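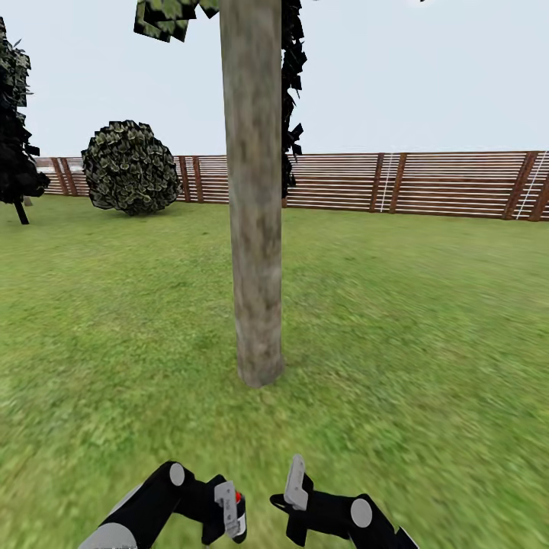

Where does a robot learn to work in a garden?

Many robots have their first lessons inside a computer. At the open day of the Tredonitz workshop, children from 7 schools came to see such a lesson. The garden has grass, a tall tree, a round bush and a long fence, and all of it is drawn by a computer. The two black arms are drawn too. This kind of made-up world is called a simulation.

At the end of each arm there is a gripper. A gripper is the hand of the robot. It does not have 5 fingers like yours, but it can close on a thing and hold it.

The program at Tredonitz has the name Stestimura. It knows some rules of the real world. For example, a thing that you let go must fall down, and an arm cannot go through a tree. When the robot makes a mistake, the people start the lesson again. Nothing is broken - only a little time is lost.

In the second room the visitors met Greto, a real robot with two arms. Greto had to pick up a soft ball and put it in a bucket. It tried three times. The first time the ball rolled under the table, and everybody laughed. The third time it went in.

Why was it more difficult for Greto? A real ball can be a little dusty, or a little flat. The light in a real room changes. A computer garden is simpler than a real one, so a robot must practice in both places.

Try it at home: put on thick winter gloves and use only your thumb and one finger of each hand. Can you pick up a pencil? Can you give it from one hand to the other? It is slow work - now you know how a gripper feels.

The next open day is in August. Children under 5 need to come with an adult.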